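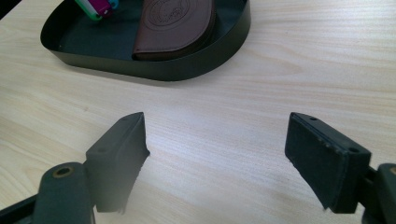 Pale wooden tabletop, fine grain.

Erstead grocery delivery: three months in

I've been getting most of our food shop from Erstead since June and I keep being asked by friends whether it's worth signing up, so I thought I'd write it all down in one place. Short version: yes, if you live inside the delivery area, and especially if you cook most nights. Longer version follows, with moans.

For anyone who hasn't come across it, Erstead is an online-only supermarket. There's no shop you can walk into. You order through the app or the website, pick a slot, and a van turns up. It opened here after a long spell of trialling in Konen, and by the time it got to us most of the rough edges had been knocked off.

Ordering

The app is a joy! I've used four or five of these over the years and usually give up and go back to the laptop by the second week. With this one I can do a whole weekly shop on the bus. Search copes with bad spelling, your usual things sit at the top, and if you type a dish (I tried "fish pie") it offers to put the lot in your basket and asks first what you've already got in the cupboard. I've found new things that way too - smoked haddock offcuts, for one, which are half the price of the fillets and just as good once they're under mash.

The one bit that drives me up the wall is the tab marked Sales. You'd expect the week's offers, and they are in there, but so are bulk packs at their normal price and anything that happens to be new. I've learned to sort by "money off" and ignore the rest. It would take somebody an afternoon to fix and I do wish they would.

Slots and drivers

Slots are two hours wide in the daytime and one hour in the evening. We tend to go for 7 in the evening, which costs a little more, and in all this time the van has been late on just two occasions, both times with a text beforehand. You can change your order until 11 the night before. I'd love that to be later, as I always remember the washing-up liquid at breakfast.

The drivers have been lovely without exception. They'll bring the crates up the stairs, they wait while you unpack, and they take back the old bags without making a face about it.

The food

Fruit and veg is where online shops usually let me down and it's where this one has won me over. The herbs come in proper bunches and last the week. Tomatoes taste of something. I did have one sad bag of spinach, which was refunded in the app in less time than it took me to find the button.

Bread comes from a bakery near the depot and is excellent on the day, a bit less so on the next, so freeze half. Meat and fish are good and plainly labelled. Cheese is a bit thin - plenty of Cheddar, hardly anything soft or blue - and I still go to the market for that.

Their own brand is called Flenine and covers nearly everything from oats to bin bags. The tinned tomatoes, the butter and the dark chocolate are all in our regular order now. The yoghurt is superb, thick and properly sour. The teabags I'd leave alone (weak, even with two in the pot), and the kitchen roll comes apart if you so much as look at it.

Substitutions

Very few, and mostly sensible. Wholemeal pitta for white, a bigger bottle of oil at the smaller one's price, that sort of thing. The strangest was celeriac in place of celery, but it went back with the driver and came off the bill. You can also tick a box against any item to say you'd sooner go without, and they do stick to it.

Cost

I kept the receipts, being that sort of person. Over the three months we've spent about 630 pounds, delivery included, for two adults who eat at home nearly every night. It's a touch less than we were spending in our nearest big supermarket, and I put most of the difference down to not wandering past the biscuits. If you're a careful shopper who goes round the discounters with a list, I doubt you'd save anything. There's a minimum order as well, a nuisance if you live alone, although a neighbour and I have shared one a couple of times and it was easy enough to split.

Would I keep it?

I already have - I've just moved on to the yearly delivery pass, which has paid for itself quickly at the rate we order. More cheese, a later cut-off and a tidy-up of that offers page, please, and I'd have nothing left to grumble about except the teabags.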